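How to test if a robot can do one small chore in your house

Many people ask me if machines can do the housework yet. My short answer is: one piece of it, on a good day, with you standing near. But it is better that you find out yourself than that you believe me or a sales video. In this tutorial I explain how we run a simple chore test at Granach, so that you can repeat it with any two-arm robot you can rent or borrow.

Updated January 2020

What you need

A table with a flat, light top. A robot with two arms and simple two-finger grippers. Some everyday things from your kitchen and living room. A notebook. You also need a free afternoon, and I advise you to take the whole afternoon even if the seller promises that setup is quick.

Step 1. Choose a chore with a clear end

"Clean the kitchen" is not a test, it is a wish. Choose something where you can say yes or no at the end. Our favorite is "put the fruit on the plate." The fruit is soft, it has a strange shape, and it must not be squeezed. A child does it without thinking. For a machine it contains most of the difficult parts of housework.

Step 2. Do not make the table too clean

In the Itero demo that I attended, the table had the object and the target and nothing else. Such a table does not exist in any home I know. Leave other things on it: a tissue box, toys in a bag, something wrapped in plastic. Clear plastic is specially useful for the test, as many cameras have trouble to see where it begins and ends.

Step 3. Begin with the handover

Before you ask the robot to pick up the fruit alone, let a person give it. This separates two problems. If the robot can hold the fruit but cannot pick it up, the trouble is in finding and reaching. If it cannot hold it even when you help, there is no reason to continue to the next step.

Hold the banana by the top end and keep your fingers well above the gripper. Let the fingers close slowly. Do not pull against them. Keep your other hand away from the space between the two arms, and keep the stop button where you can reach it.
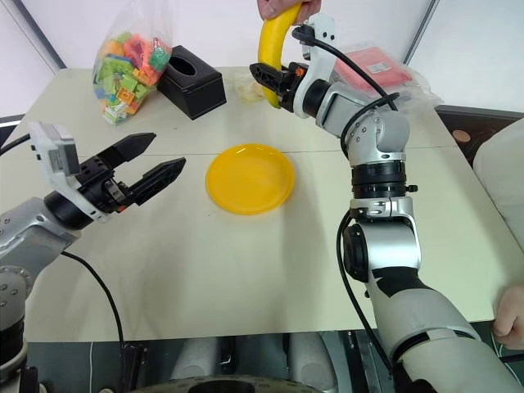
Hrynyshyn wrote to me after the first version of this page that a handover should not count as a chore at all, for if a person must stand there and hold the banana, the person could put it on the plate and go drink coffee. I agree with the second half. The handover is not the chore, it is the measurement before the chore, and I would not write it in the results as a success.

Step 4. Let go and watch the plate

Now take your hand away and let the robot move the fruit to the plate. Write down three things only: did it arrive, did it fall, did you have to help. After each try, look at the peel. Marks from the fingers mean the grip is too strong, also when the try was good.

Step 5. Repeat until you are bored

One good try says almost nothing. We do 200 tries for each chore, spread over 2 days, and we move the plate a little between them. If you have less patience, do fewer, but decide the number before you start and do not stop after a lucky one.

Step 6. Change one thing

Turn the fruit around. Use the other arm. Close the curtains. Change only one thing each time, or you will not know what made the difference. On the Goter shop floor they do the same with small parts, and there the light from the big door was the worst enemy.

How to read the result

Count a try as good only if you did not touch anything. Then ask yourself if you would leave the room while the robot works. For me, with fruit and a plate, the answer is "to the next room, with the door open." For glasses and knives it is still no.

If you run this test at home, please send me your notes, also the bad ones. I will add them to the table on the next page.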